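ヒルノートン日記
カテゴリ: 仕事のこと

急いで書く。昼休みの残りで書いてるので雑です。

うちの職場(食材セットの詰め合わせと宅配)に双腕のロボットを入れる話、一月から出ていて、やっと手を動かす段階になった。社内での呼び名はJerby。名前をつけたのはシェアラーさん。由来は聞いてない。

私の担当は詰め合わせ班のほう。つまり今までずっと手でやってた側。トレイに小分けして、袋に入れて、伝票と合わせる。繁忙期だと1,000個なんて日もあって、夕方には指先の感覚があやしくなる。それを機械がやってくれるなら、まあ、うれしい。うれしいんだけど、という話をだらだら書きます。

まず作業台。マットを敷いて、ボウルと袋を置いて、そこに腕が届くようにする。高さでもめた。人間だと低い台でもかがめば済むのに、腕のほうはそうはいかないらしい。結局、台は今までのより少し高いのを使うことになって、背の低いセヴィムさんは「私はどうするの」と言っていた。ごもっとも。踏み台の申請は出した。返事はまだ。

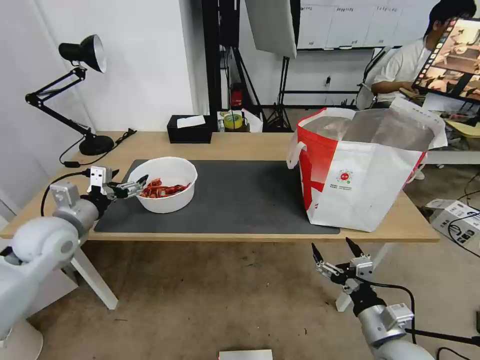 ■ 置き場所が決まるということ

今までは各自てきとうに置いてた。私は袋を左、セヴィムさんは右、アルベンは床(やめてほしい)。Jerbyと組むようになってから、置き場所をみんなでそろえることになった。マットの上のどこに何を置くか、紙に書いて貼ってある。

最初は窮屈だった。正直いまも少し窮屈。ただ、途中で交代したときに探さなくていいのは楽になった。トイレから戻ったら自分のハサミがない、みたいなのが減った。減ったけどゼロではない。私のハサミ返してください。

あと地味に変わったのが「待つ」時間。手でやってると自分のペースで流れていくのに、腕が動いてる間はこっちが手を出せない。袋の口がへたってても、直したくても、止めてから。止めるには声をかけて、モニターの前の人に確認して、それから。この「声をかける」が、ベテランほど苦手。体が先に動くので。ファラヒさんは2回叱られてた。本人いわく、20年の癖が一週間で抜けるか、と。

トレイの段はとくに時間がかかる。やわらかいもの、薄いもの、小さいもの。トマトを人間がつまむときって、何も考えてないんですよね。考えてないことを説明しろと言われて、会議室で全員だまった。「つぶれない程度に」「どの程度」「つぶれない程度」。議事録にもそう書いてあった。

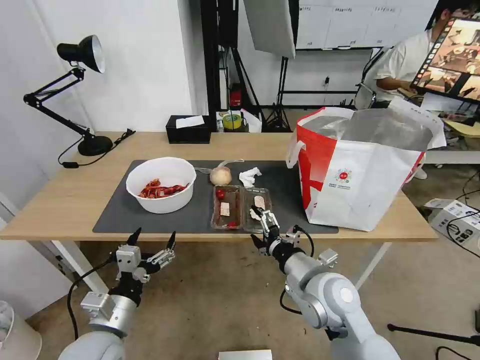
トレイ詰めの作業中。奥が唐辛子のボウルと玉ねぎ。

で、人の仕事がどうなるか。みんな気にしてるのはそこで、私も気にしてる。

トプラクさん(班長)の説明だと、人数は減らさない。詰め合わせ班の13人はそのまま、うち2人がJerbyの係になって、残りは検品と個別対応のほうを厚くする。アレルギー対応とか、「玉ねぎ抜き」とか、そういうやつ。今のところ、と前置きがついてたのは聞き逃してない。

係に手を挙げたのはアルベンで、もう一枠がまだ空いてる。手当がつくのかと聞いたら「検討中」。検討中って便利な言葉だなあ。機械の係になると立ち仕事が減って画面を見る時間が増えるので、腰には良さそう、目には悪そう。私は腰が悪くて目も悪い。決められない。

Metierの古い封かん機が入ったときのことをちょっと思い出す。あのときも「楽になります」と言われて、楽になったぶん注文が増えて、結局おなじ時間に帰ってた。今回もそうなるんじゃないのと休憩室で言ったら、わりと全員うなずいてた。そこは労使の話し合いの場でちゃんと聞くつもりです。質問は紙にして出す。口で言うと流されるので。
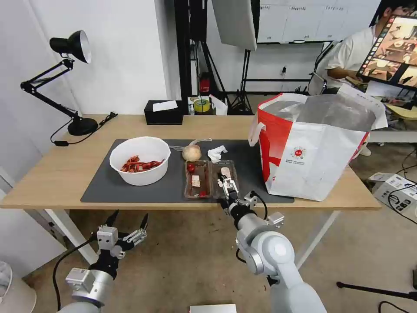
それと、新人に何をどう教えるかも変わりそう。今までは隣に立たせて「見てて」で終わりだった。私もそうやって覚えた。でもJerbyのために手順を細かく書き出したら、これ新人に渡せばよかったんじゃ?という紙ができてしまって、なんか複雑。先月入った子に見せたら「最初に欲しかったです」と言われた。すまん。

逆に、紙にできなかったところも残ってる。野菜の傷みかけを見つけるとか、袋を持ったときに「なんか軽いな」と思うとか。トプラクさんはそこを検品班で引き継ぎたいそうで、来週その打ち合わせ。傷みの見本をどうするかで、たぶんまたもめる。写真でいいのか現物なのか。現物だと臭いが…。

家に帰って夕飯つくるとき、玉ねぎつかむ自分の手をじっと見てしまった。夫に何してるのと聞かれた。仕事、と答えた。

もう昼休み終わるので このへんで。係の枠、締め切りは今週いっぱい。タヘリの倉庫で先に似たことをやってる人がいたら、手当どうなったかだけでもコメントで教えてくださいい。

このページを印刷する | メールで送る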